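Quick review of the Graltora hand-held gripper kit, mostly from the money side as that's what I keep getting asked about. Writing this between two other jobs so excuse the state of it.

**Short version:** good kit, cheap to get in, the consumables will surprise you. Buy the pads up front.

## What we paid

£756 for the two-gripper set. Case, cables, mounting plates, one set of finger pads already fitted. No spare pads in the box. I'd read the listing twice and still assumed there would be.

Other quote was from Drestow. Nicer case, longer warranty, lead time of 9 weeks -- which killed it for us. The Graltora one came in 8 days.

Went on the equipment line and not consumables. Regret that a bit now. If your place splits the two, ask for both at the same time, because going back for a second pot of money in March is no fun at all.

## Fingers and pads

Mechanism first. Simple linkage, big pivots, squeezes evenly, easy to clean. No complaints. It feels like something you could drop (I have) and carry on with.

Pads are the weak spot. The covering on the inner faces does not like hard work.

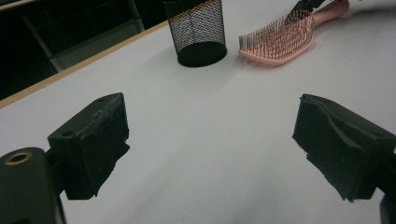 Budget for pads as if they were printer ink. Graltora sell them in pairs and the price per pair is fair, but postage is daft, so one big order beats lots of little ones. We ran ours much too long -- the inner coverings are torn along the lower edges, ragged points and a little flap sticking out, scuffs on top as well. Still closes, still usable for some things. I wouldn't trust it for anything thin or slippery, and if you want results you can compare from one month to the next you really need fresh covering on both sides, not just the bad one. I put £100 a quarter in the plan for this and would go higher if you've got more than one person using the set.

Tried a third-party covering from Yeoman. Thicker, grippier, took ages to stick down properly. Corners lifted. Back to the originals.

## The things you forget to budget for

Objects! Everyone plans the hardware and then there's nothing to pick up. We keep a box of cheap household bits and it's worth its own line, however small. Don't get fancy. Things with a handle at one end and something awkward at the other are the best value, also anything with holes in it, mesh and so on, because that's where you find out what a gripper is like in practise.

Table matters too. Ours is a plain white top with a tan wooden edge. Fine, does the job, shows up dark fingers nicely. Pale things less so. If you are buying new I'd think about a second surface in a different colour, or just a cloth, before spending on a smarter table. Isby did us a price on an adjustable one and it was more than the grippers. No.

Lighting -- left it out of the first plan completely. Soft shadows everywhere if you rely on whatever the room has. Not the end of the world, but two decent lamps would of been cheaper than the afternoon I spent shuffling things about.

## In use

Grip is comfy for an hour, less so for two. Trigger a bit stiff out of the box, loosens up. Hinge on the case is rubbish.

What I do like is how far the fingers open. Plenty of room to go round chunky things, and when they shut they meet in a neat line with a little V at the tips. That matters more than the spec sheet makes out. Slim handles are easy enough to get at from above, even lying flat on the table. A hairbrush is a good test piece if you want one, cheap and awkward, and I'd sooner see a shop demo with one of those than another foam cube.

Fixings on the finger faces are ordinary small screws, so swapping the blocks is a quick job with the right driver. Driver not included. Add it to the order.

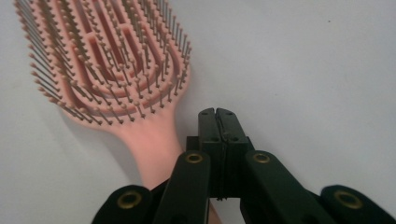

## Would I buy it again

Yes. Same set, diffrent order form:

- two-gripper set
- spare pads from the off, as many as they'll let you have for one lot of postage
- small driver
- two lamps
- box of household bits
- something left over for pads later in the year

Skip the extended cover, it excludes the pads and they're the only part that's given us any trouble. Skip the branded carry bag as well.

Four stars. Would be five with spare pads in the box and a hinge that works. Will update if the trigger goes.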